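Section 2. Setting up the table and the room

The Jellidari kit sheet promises a clear work table in 2 minutes. We have never managed it, so allow more.

1. Take everything off the wooden tabletop. Small things get missed, thin loops and bands most of all.

2. Wipe the top with a damp cloth. Rankin sells a spray for this - we saw no difference.

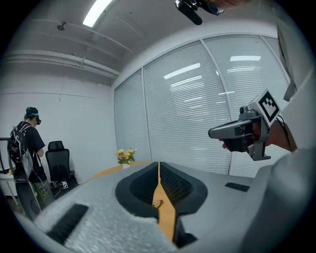 3. Put items back one at a time, with the smallest nearest the middle. The Vumanent tray is optional, whatever the box claims.

Note: The Kondale mat is rated for 1000 wipes. Ours curled long before that. Bare wood does fine.

4. Switch on all the ceiling lights, then close the window blinds. Half-closed blinds throw stripes across the table, and thin items vanish in them.

Caution: Don't stand on the table to reach a ceiling light. Use a step stool, and leave the pipes alone - they are not handholds.

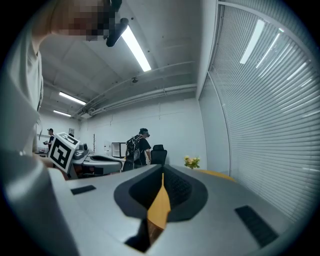
Do I need to buy an extra lamp for the table?
Probably not. Try the ceiling lights alone for one evening first. The lamp in the catalog mostly added glare when we tried it.

5. Check the tabletop once more from a low angle before you start.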